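The Shelf Project, Bornmont Road

Zulema Riquelme has lived with these shelves for 81 weeks, which is long enough to stop seeing them. In January she started seeing them again. Below, in no order she would defend, are the results of two evenings of sorting, with captions by Sebastián, who mostly held the trash bag.

What left the building

Takeout menus from Traltstead, including two for places that are now dentists. A bread machine manual - we have never owned a bread machine. One bag of bags, itself in a bag.

What was promoted

The good scissors now live at eye level, where Manon McIntyre can borrow them without asking. She will bring them back when she moves away.

What stayed for reasons of sentiment

A jar of foreign coins worth less than the jar. Zeeshan Sethi's half of a chess set, pending news of the other half.

The yellow box

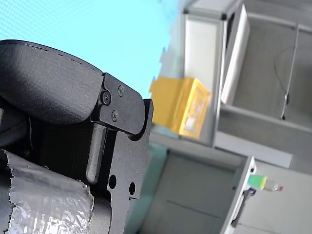
Yellow box, white shelving. Zulema wanted everything up here to be white and calm, and then fell for the one thing that looks like a school bus. It stays. I was outvoted, one to one.

The next round

The hall closet, which Ivana Echeverría has offered to help with, having never opened it. We're allowing 2 evenings again and a bigger trash bag. Anyone missing a casserole dish should get in touch before then and be ready to describe the lid.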